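Brurnmont Help Desk – Ticket History
Product: Viria Payments
Subject: Customer overpaid and wants the extra sent to a "shipper"
Opened: Apr 14, 2019
Opened by: Wulan Wuisan, Pollelside (Toledo)
Handled by: Alasdair Morrison
Status: Closed, with a note to reopen if the bank comes back

First message from Wulan Wuisan

Hello, and thank you in advance for reading all of this, I know it's long. We are a small shop and we've used Viria since January with no trouble at all, so I'm hoping this is just me pushing the wrong button.

A new customer emailed to order $173 worth of goods. He was very polite, asked after my family, and said he would mail a cashier's check. The check came and it was made out for $1227. He wrote the same afternoon, terribly sorry, his assistant had put the shipping company's money in with ours, and would I please keep $80 for my trouble and pass the rest along to the shipper. I put the check in our regular bank, entered it in Viria by hand, and then tried to send the difference from our Viria balance. Viria won't let me. It says "Payee under review." He has written four times now and he's getting a bit short with me. Can you lift the block?
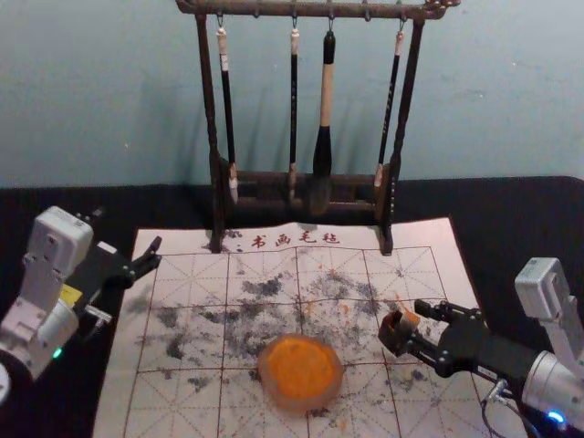 Page 2 of 4

Reply from Alasdair Morrison

Hi Wulan, thank you for the long version, it really does help! I'd much sooner read too much than too little. I'm going to leave the block where it is for now, and I'd like to ask you, please, not to send anything to this person or his shipper by any other road either – no wire, no gift cards, no money order. I'm sorry to put it so plainly to someone I've only just met, but what you describe matches an overpayment scam almost line for line.

The way it works is simple enough. The check is a fake, often a very good one, and the bank makes the money available to you before the paying bank has had its chance to look at it. You see the funds in your account and naturally take them for real. You send the "extra" on to the shipper, who is the same person or a friend of his. Then the check bounces, the bank takes the full amount back from you, and what you sent is gone.

Could you tell me three things? Has the bank said the check has cleared, or only that the funds are available? Have the goods left the shop? And have you given him any account numbers? 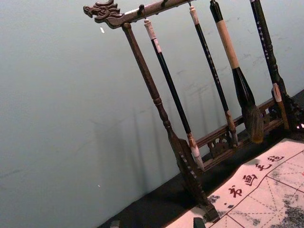

Brush rack, dragon head at the end of the crossbar.

Reply from Wulan Wuisan

Oh dear. I read your message twice and then went and made tea.

The bank's website says "available." I had taken that to mean cleared, I'm afraid. The goods are still here, packed and labeled on the back counter. He has our mailing address, and our phone number because he called once, but no account numbers. I do remember that he asked which bank we use and I told him. Is that bad? He also said the shipper couldn't take a card, and I did think that was a little odd for a shipping company, but he had been so nice about everything that I felt rude asking.

I should say too that I tried the payment twice, the second time with a smaller amount, in case it was a limit. Please don't think I was trying to get around your system.
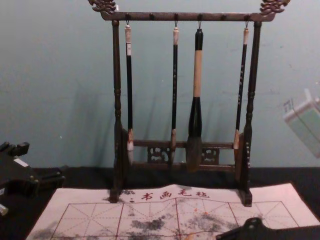

Reply from Alasdair Morrison

Not a bit of it, trying a smaller amount is what most folks do. I've been through the activity log line by line and both attempts stopped at the review step, so nothing left your balance. What I was looking for was the gap. A stand with six pegs and four brushes hanging shows you its bare pegs at a glance, and a ledger does the same once you line up what came in against what's backing it. Yours has one bare peg: the check entry has a deposit typed in by hand and no settlement behind it. Everything else since January matches up.

Telling him the name of your bank isn't a disaster, so please don't lose sleep. Do watch for calls or emails claiming to be from them, though. If someone rings, hang up and dial the number on the back of your card.

Steps for today, in this order if you can manage it:

1. Call your bank, ask for the fraud department, and say you think you deposited a counterfeit cashier's check. Don't spend any of that money.
2. Ask them to contact the issuing bank using a number they look up themselves. The one printed on the check may well ring through to the scammer.
3. In Viria, open the deposit and choose Mark as Disputed. Please don't delete it, we want the history.
4. Keep the envelope and every email.
5. Hold on to the goods and stop answering him.

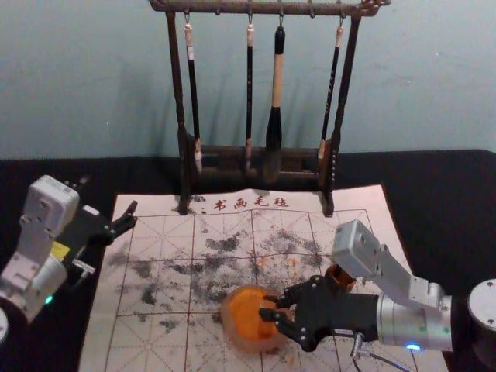
The bank may put a hold on the deposit for up to 10 business days while they look into it, and your balance there will look strange in the meantime. You may also see a returned item fee. Some branches will waive it if you ask, and I would certainly ask.

On our side I've turned the temporary review into a permanent block on that payee, and sent the name and email address to our risk team.

Reply from Wulan Wuisan

All done except the envelope, which I had to fish out of the recycling. The lady at the bank called the issuing bank while I waited, and they have no record of any such check. She was very kind and said I was her second one this week.

He has written again, by the way. Now he says his shipper will lose his job over me. I haven't answered, though it did make my stomach turn over a little. I've unpacked the order and put it all back on the shelf.

Thank you for being patient with me. I'd have sent that money if the button had worked.

Closing note from Alasdair Morrison

Counterfeit confirmed by customer's bank. No funds sent, no goods shipped. Deposit marked as disputed in Viria and payee blocked. I've also put in a request to change the wording on the review message – "Payee under review" gives people no idea why they've been stopped, and a line about overpaid checks would have saved Wulan a good deal of worry. Customer knows to reply on this ticket if the returned item shows up twice.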